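I've now been using Trurko for 3 months, on the Yeoman plan, and I said in my last post I'd write it up when the trial price ran out. It ran out in July. I paid $510 for the term out of my own pocket and I don't have any arrangement with them.

For anyone who doesn't read here regularly, my project is Willo, a two-armed folding robot that lives in the garage and has so far been much better at moving tea towels around than folding them. The arms are fine. The cameras are fine. The problem has been training data, and specifically how long it takes me to turn a morning of folding clothes with hand-held grippers into something I can train on. Recording is the easy part. You pick up a gripper in each hand, you fold a jumper, the cameras and trackers do their thing. Then you have a folder of clips and most of an evening gone.

Trurko is a service for the bit after recording. You upload the clips, it lines up the streams from the left and right hands, marks where each grasp starts and ends, throws out the bad ones and gives you back a tidy set in whichever format you picked at signup. There are people checking the results as well as software, which is where the money goes. It doesn't sell hardware and it doesn't care much whose grippers you use as long as they're on its supported list, so I won't be reviewing mine.

## What I gave it

I used the spare bedroom for nearly everything. The bed is a good height if you kneel, there's space on both sides of the folding area, and the curtains keep the light steady through the morning. I started with T-shirts and moved on to knitwear once I trusted the uploads, and knitwear is what I ended up caring about. A T-shirt more or less stays where you put it. A chunky knit sags between the fingers, has a thickness you can feel through the handles, and springs back a bit at the fold. If Willo can get through one of those I'll be happy to call the project finished.

My routine was the same each time. Lay the garment flat, start both recordings, tap the jaws together twice so there's a sync mark, fold, let go, lift both hands clear, stop. Then shake it out and go again.

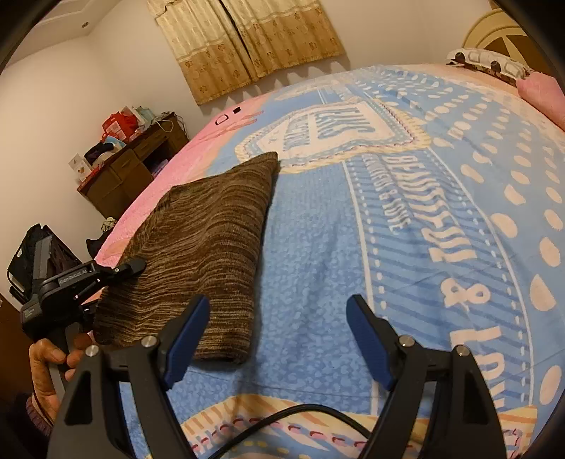
The tap matters more than anything else on that list. Trurko's setup guide mentions it in one line near the bottom of a page and I missed it, and my whole first batch came back with the left and right hands drifting apart. The clips looked all right when I scrubbed through them. It only showed when I played both sides together and the right jaws closed on a sleeve that the left hand had already carried away. I wrote to support, they pointed me to the line, and they reprocessed the batch using the sound of the jaws closing as a rough guide. They didn't charge for it. Some of that batch was still unusable and I re-recorded it.

If you sign up, read the whole setup page before you record anything. It's long and it's badly organised, and the important parts are mixed in with instructions for equipment you probably don't own.

## Turnaround

The Yeoman plan promises results within 5 working days. I mostly got mine sooner, and when I didn't there was a note on the dashboard saying the batch was in the manual queue. Only one batch went past the promised time, and they credited it without me asking.

Uploads are another matter. I'm on rural internet and the files are big. The uploader will resume after a dropped connection, but it resumes from the start of the file it was on, so one long recording can fail over and over while a pile of short ones goes through without trouble. I now stop and start between garments and never leave it running while I sort out the next one. That has made the clips better anyway, as there's less of me wandering off with the grippers hanging at my sides.

## The grasp labels

This is the part I was paying for, and it's good. For plain folds on flat items the start and end points were where I'd have put them myself. On the knits it was less certain. Thick yarn gives before it's properly held, and the software likes to call the grasp as soon as the jaws slow down, when there's still nothing between the pads except fuzz. The human checkers catch a lot of those. Where they don't, Willo learns to lift early and comes up with nothing, which I have watched it do many, many times.

There's a field on each batch where you can leave notes for the checkers. I started writing things like "thick knit, pads need to be fully closed before it counts as held", and the next lot came back noticeably better. I don't know if it's the same checker each time or if they keep the notes on file. I'd like an option to save them as a default, as I currently paste the same paragraph in every time.

I also found that my own habits were part of the problem. I'd been starting with the jaws already touching the hem, ready to go, so there was hardly any approach to label. Now I stop short with the fingers open a little, wait a moment, and then go in.

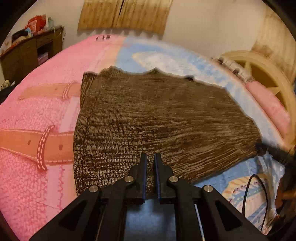
The approach is worth having even if it feels slow while you're doing it. Willo's early training runs had almost none, and the arms would arrive at the cloth too fast and push it into a heap. With the newer recordings mixed in it comes down more gently. It still pushes sometimes. I'd put the improvement down partly to Trurko's labels and partly to me recording properly, and I can't separate the two.

## Rejections

Every clip gets a pass, a pass with a warning, or a reject, and rejects come with a reason picked from a list. "Hand occludes contact" was my most common one. The second was "end state unclear", which meant I'd stopped recording before getting my hands out of the way. Fair enough on both counts.

I did disagree with how they treated busy backgrounds. Early on I had a run of warnings because the bedspread had a lot going on in it, with colours and lettering and so on, and the system thought it might confuse the garment edge. I left it as it was. I want Willo to cope with a normal bedroom and a normal bedroom has printed bedding in it. The warnings don't cost anything and the clips are still delivered, so you can ignore them, but they drag down a quality score on the dashboard that I found myself caring about more than I should have.

You can dispute a reject. I did it a handful of times and won some. The form is short and you hear back in a day or so.

## Compared with Grorkberg

Before this I used Grorkberg, which is software you run on your own machine. It's a one-off purchase and there's no upload, which suits me a lot better on this connection. Alignment is as good as Trurko's if your sync marks are clean. The labels are fully automatic, though, and on soft thick fabric they were wrong often enough that I was correcting them by hand every night. If you're working with rigid things like cups, boxes and tins, I'd go with Grorkberg and keep your money. For clothing I think Trurko is worth it, at least for a stretch while you build up a base set.

I've kept both. Tea towels and T-shirts go through Grorkberg, and jumpers, cardigans and anything with a ribbed edge go to Trurko.

## Things I'd change

- Resume uploads from where they stopped. It's the single biggest annoyance.
- Put the sync tap at the top of the setup page, in bold.
- Let me save checker notes.
- Make the monthly storage limit visible. I hit it in the second month and only found out when an upload was refused.
- Offer a smaller plan. There are only 2, Yeoman and the company one, and Yeoman is already more than some hobbyists will want to spend.

On privacy, I asked what happens to the raw recordings, as they show a fair bit of the house. The reply was that raw files are deleted after delivery unless you tick a box to share them. The box was unticked when I checked. You'll still want to have a look around the room before you start, and I've taken to moving the mail off anything the cameras might pick up.

## Am I renewing?

For one more term, yes. I've got most of the knitwear recorded that I wanted and I'd like to do a set with the garments starting crumpled, which is going to be hard on the labels and I don't fancy fixing them by hand. After that I'll probably drop it and go back to Grorkberg for the odds and ends.

My forearms could use the break too. Squeezing two grippers for a whole morning is more work than it looks, and I've had to cut the sessions shorter and spread them out. I'll post Willo's results on the crumpled set once there's something to show, and I'll put my checker notes up as a text file in case they're of use to anyone else doing knits.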